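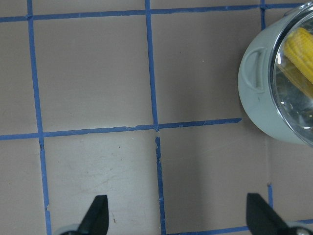 The arm at Clilla's test kitchen in Miltlow does nearly 70 pot lifts before lunch, and the technician who looks after it has a stool, a roll of blue tape and not much time. We talk while she works.

First job, the grid. "Masking tape, that's all it is. Squares for setting things down in. It frays, it tears, I re-do a strip when it annoys me." Does the arm read the tape? "No – the tape's for us. So two people put the pot in the same place."

Then the fingers. Wiped at 12, wiped again at close. She checks the tips for play by pushing them with a thumb. "If I can feel it move, it's loose. Screws first, then the pads." The pads come from Pladard and she keeps 2 spare pairs in a drawer. Last set did 2,541 grips, by the counter.

Glass lids are a nuisance, she says. "Shiny. The wrist camera gets glare and then it thinks the rim is somewhere else." Her fix was turning one lamp to the wall. Stefanou, who supplied the mount, had sugested a filter. Not tried yet.

Worst fault so far? A cable rubbing at the wrist, back in May. "Stopped dead half way through a lift. I held the pot and shouted." The cable now has a sleeve and a clip, and she looks at it every mornng before the power goes on.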